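From: Dukano house list
Subject: Re: [dukano-share] living room wall unit, tissues, the lot

Quick one before I have to run for the tram. Answers under the quoted bits, sorry if I miss any, I'm doing this standing up.

> Hi all, before we start putting stuff back in the living room can we
> please agree on what goes where? Last time everybody just shoved
> their own things in whichever hole was closest and we had chargers
> in with the good glasses for 7 months.

Agree. It was me with the chargers. Have bought a tub.

> 1. The big white unit. Are we keeping it? I know Bustos will take
> it for their shop, they said they'd pay 200 if we get it down to
> the kerb ourselves.

Keep it, my vote. 200 split between us is nothing and we'd only have to go and find another one. Plus getting it down those stairs, no thanks, I did my back on the fridge. I priced a new one at Jatura the other arvo and anything that wide starts at 700, flat pack, delivery extra.

> 2. If we keep it, who gets which shelves?

Suggest noone "gets" any. Do it by type of thing:

Narrow bit on the left with the arched glass door - glasses and the nice cups. It's the only part up top I'd trust with them, the rest is open and the cat exists.
Middle one up top - board games on one level, cookbooks on the other.
Right one, same deal, router and modem on whichever level the cord reaches. Vinyl if there's room, I doubt it.
Long shelf underneath - leave it clear PLEASE. Keys and mail only. It was a junk magnet last time, two umbrellas and half a bike pump.
Big open bay at the bottom - telly, once it's back from the repairer. Measure first. I haven't.
The skinny little shelves down the side of the bay - remotes, batteries, candles, torch.

> 3. There's little holes all over the inside of the cubbies. Do we
> fill them?

Nah. Screw holes, they hardly show and once there's books in you won't see a thing. If it bugs anyone there's white filler in the laundry, second shelf, next to the Priltumora oven stuff. Use the small spatula and wipe it down after, last time it went hard on the handle.

> 4. Tissues. We go through a box every couple of days and the
> cardboard ones end up squashed down the back of the couch. Can we
> have one proper box that stays in the living room?

Done, sort of. It's the light grey one, already out there with the pale yellow tissues in it, unit's right behind.

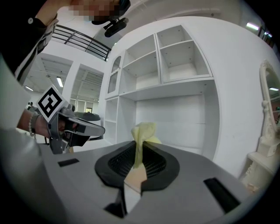 Tissue box, grey, and the wall unit still bare.

It stays in the living room. Not the bathroom, not bedrooms, not the car. You pull them up out the oval hole in the top, and if one drops back down just fish it out, don't tear the whole lot up. Refills are under the sink, I got the big pack. Any colour is fine by me, yellow was what was on special. Don't cram a second stack in on top of the first, they jam and then you get six at once.

> 5. Who's dusting the unit before anything goes in?

I can do the top half after work, someone taller than me for the very top. Warm water and a drop of dish soap, damp cloth not a sopping one. The glass door wants the other cloth, the blue one, or it goes streaky. Whoever's home first can start on the bottom bay, it's the easy bit.

> 6. Boxes in the hall. Please.

Yep yep. Three of them are mine. The one marked KITCHEN MISC is not kitchen, it's cables. The one marked CABLES I have no idea, havent opened it since the last place.

Couple of other things while I'm here:

- spare key is back in the lockbox, code is now 2059, don't put it on the fridge
- does anyone want the old coffee table? Otherwise it goes to Bustos with the lamp
- we need felt pads for under the unit, the floor got scratched when it was shifted. I'll grab some if I pass the hardware place, otherwise can someone else
- whoever has the tape measure, put it on the long shelf (only exception to the keys and mail rule)

If you hate any of the shelf plan say so on here by tonight, otherwise I start loading games in after tea.

Tram's here, bye

--
dukano-share mailing list
To leave the list, reply with "unsubscribe" in the subject line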